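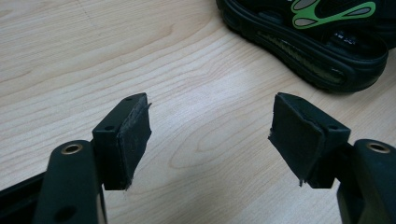 Muting a celebrity feud in the Torside feed reader

Torside sorts entertainment stories by the people tagged in them. When two singers fall out publicly, the same item can arrive from 30 or more gossip sites. A pair filter hides the feud and leaves each artist's tour and album news in place.

1. Open Settings, then Filters, and choose New Pair Filter.
2. Enter both artists' names as they appear in the tag list. Nicknames are not matched.
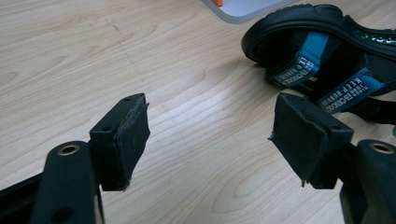 3. Set Scope to Headline and Summary. Full Text also catches award show recaps and festival lineups.
4. Set Expiry to 34 days and save.

The filter applies to new items only. To clear the backlog, select Run on Archive. On my account this checked 1,981 stories and hid 1,505.

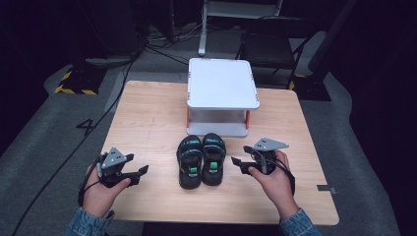
Will a pair filter hide a story that names only one of the artists?

Both names must be present within the chosen scope. Use a single-name mute for the rest. 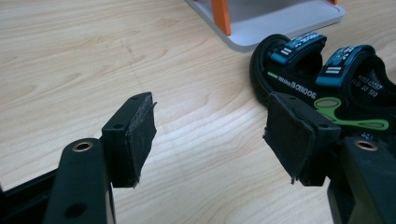
5. Add spouses and bandmates under Linked Names if they have joined the argument. Each linked name is treated as equivalent to the artist it is attached to.
6. Check the Hidden folder the next morning and restore any misfiled items.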